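Lerton water supply to switch source from September

Home / News / Utilities

March 2022

Households in Lerton will receive softened water from September, when the supply is transferred from the Gastum borehole to the new treatment works at Bakke. The change affects 801 connections on the eastern side of the network.

Water from the borehole is hard and leaves scale in kettles, on taps and in the holes of colanders and shower heads. The Bakke works will mix lake water with the existing groundwater before it enters the main.
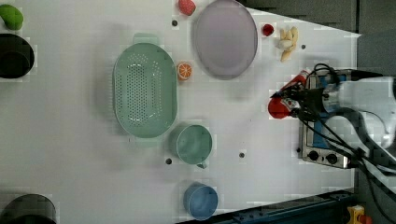
What will change

Hardness is expected to fall by about 60 per cent. The pressure at the tap will stay as it is. Dishwashers with a built-in softener should be reset to the lowest salt setting once the transfer is complete, and detergent doses can be reduced.

"The old figures are printed on a lot of machines and nobody looks at them again," said Helge Torvik, network engineer at the supplier, Heson. "A dose set for hard water will leave a film on plates and plastic when the water is soft."

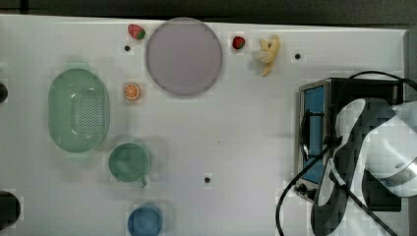
Customers may also notice a slight difference in taste during the first weeks. Heson will flush the pipes at night, one district at a time, and short periods of cloudy water are possible. Cloudiness caused by air clears from the bottom of a glass upwards within a few minutes. Brown water should be reported, and laundry left until the tap runs clear. 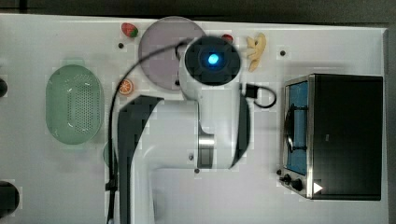 Pipe work before the transfer

A 44-metre section of main under the Gastum road will be replaced first — it dates from the original network and has a smaller bore than the pipes on either side. Ragnvald Sjöberg, who is in charge of the site, said one lane would remain open throughout. Letters with the flushing times will be sent to each address before work begins.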